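Does folding on the bed really save time? Nelly Salazar makes her case

Nelly Salazar has been telling people how to fold their laundry for long enough that she no longer expects them to agree. Her workshop, Fonent, promises a bedroom you can "reset" before breakfast. I went in doubting it. I own a chair that has held the same sweaters since June.

Her first rule is that clothes get sorted on the bed. I asked why, when most homes have a table.

"Because the bed is where you have to sleep," Salazar said. "You won't leave a pile there. On a table you will leave it for a week."

I told her that I would simply move the pile to the floor. She has heard that before.

"Then you've carried it twice, and that's your choice," she said. "I can't come over and stop you."

She is better on the practical side. Knits and anything soft should be spread out before the first fold, she says, and most people skip that and fold the bunches in. I asked whether a sweater cares. She said the drawer does, and that 2 badly folded sweaters take the room of three. I asked if she had measured this. She had not. 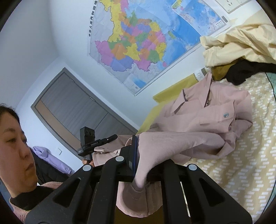 The trouble with patterned sheets

Salazar would like everyone to sort on a plain surface. A print makes it harder to see where a sleeve ends, she says, and small things vanish into it. This struck me as the kind of problem you only have if you teach a class about it, and I said so.

"Lose one sock in a flowered sheet and then talk to me," she said.

Marion Baxter took the workshop last spring and agreed to be quoted on how it went. She paid $105 and got a printed guide of 78 pages.

"It's a lot of pages for folding," Baxter told me. "I read up to the part about pillowcases. I do fold my T-shirts differently now, I'll give her that. My husband doesn't, so the drawer looks like two people live in it."

I read that quote to Salazar, who laughed and asked which husband folds anything.

On color she is firmer than I expected. She wants the bright pieces pulled out first, the yellows and pinks, and laid together off to one side. 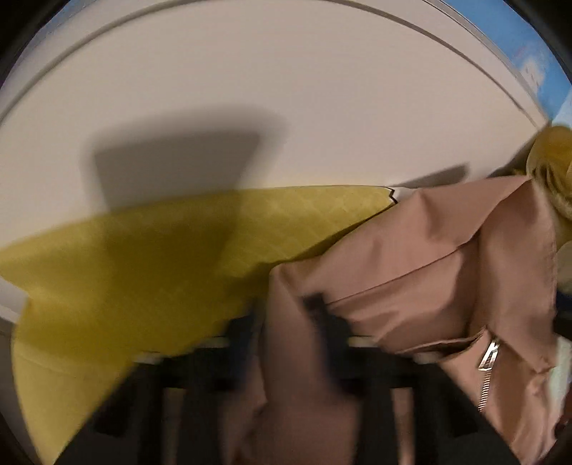 "You see them right away, so you finish them right away," she said. "Then you have something done, and the gray stuff doesn't feel so bad."

I wondered if that was a method or a mood. She said she didn't see much difference at seven in the morning.

What about people who don't fold at all, and keep clean clothes in a basket? I put this to her on behalf of a friend.

"Your friend can do that," Salazar said. "Does your friend iron?"

My friend does not iron.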